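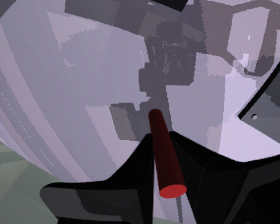

Work completed this period

The club moved its pick-up task into simulation in May. The current exercise puts a red cylinder between the two gripper fingers, with a shiny surface behind it. Vija Mets runs the sessions and Aleksi Pitkänen looks after the scene files. Eight students have finished the first unit - three more are partway through.

Spending

Oltura's grant of $2,000 is unspent apart from $90 for storage.

Next

Trials with a second object start in June. Osvaldo Paiva will send the scores.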